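Deron and Rilix publish working code for hand-held gripper data collection in homes

FOR IMMEDIATE RELEASE
2025-09-14

Deron and Rilix today released the Kobori Code, a set of shared working rules for people who record household tasks with hand-held grippers. Free to download. Free to copy. Comments open now.

The code runs to 12 rules and covers three areas: the home and the people in it, the tool, and the recording itself. It grew out of a review of 2,435 recordings made by both companies up to May. Of those, 249 were pulled for problems that a short checklist would of caught. Wrong task label, mostly. Also family photos in view, dirty lenses, fingers out of alignment.

"We had good operators and no common rules," said Rin Hoshino, who led the drafting at Deron. "One team asked before moving anything in a bedroom. Another team didn't. That had to stop."

Soft goods get the longest section. Blankets, clothing, cushions, bedding. Operators must grip fabric slowly, release fully before the next grasp, and never pull on fringe, ruffles or loose thread. Pinched cloth is checked for marks after each session and any damage goes in the log the same day.
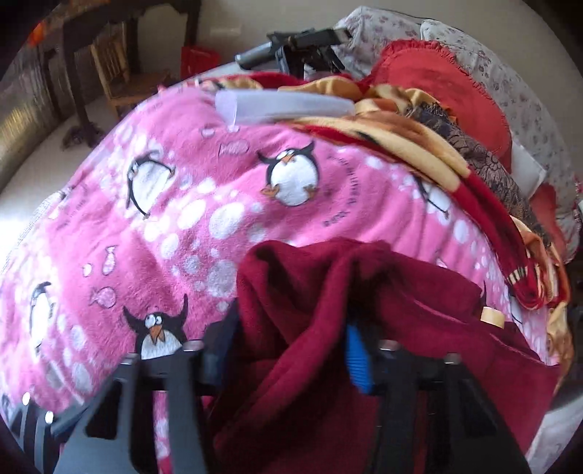 Rooms are to be recorded as lived in. No staging, no clearing out clutter to make a task easier, unless something is fragile, sharp or private. Medicine, mail and ID documents come out of view before recording starts. If one is missed, the recording is deleted, not blurred.

Other rules in the first edition:

Written consent from every adult in the household, renewed for each new room.

A resident can stop a session at any time and doesn't have to say why.

Finger pads wiped down between homes. Lens too.

No session longer than 50 minutes without a break for the operator.

Failed grasps stay in. A dropped blanket is kept and labeled as a drop.

That last one drew the most argument during drafting. Rilix wanted failed attempts filed seperately. Deron wanted them left in sequence. The published text keeps them in sequence with a label, and both companies have switched over.

"A robot trained only on clean attempts has never seen a fold slip," Hoshino said. "Ours need to see it."

Fistenard, which trains operators for both companies, will teach the code to all new hires and run refresher sessions for current staff. Operators who break a consent rule are taken off home visits until retrained.

The code is voluntary and is not a certification. It does not replace local privacy or workplace safety law. A second edition is planned for next May and will add kitchens, wet rooms and homes with pets.

Companies, labs and residents can send comments through the Kobori page on the Deron website. Media requests go to the Deron press desk, attention Rin Hoshino.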